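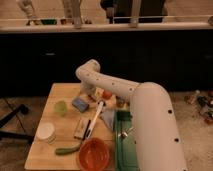 A green cup and other household things on a wooden table.

The woman who runs the Gudcombe repair library has lent out sewing machines, ladders and one very heavy carpet cleaner for seven years. She started in a spare room in Clerkbridge and moved when the ladders wouldn't fit.

"People think they need to own a drill," she says. "Most of them want two holes in a wall."

Membership costs $20 a year. The most borrowed item is the pressure washer, and there's a waiting list for it every spring.
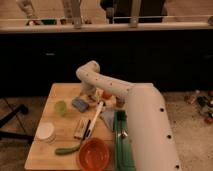 Late returns bother her less than dirty ones. She used to charge a fine, then dropped it after a member kept a tile cutter for months to avoid paying. "I just ring them now. They're usually embarrassed and bring it back on Thursday."

The council in Gastley has asked her to open a second branch. She hasn't said yes. Rent is higher there, and she'd have to buy another set of tools.

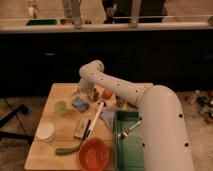 Bùi, reading a draft of this piece, disagreed about the fines and said a small one would shorten the wait for the pressure washer. She has heard that before. "Maybe for the washer," she says.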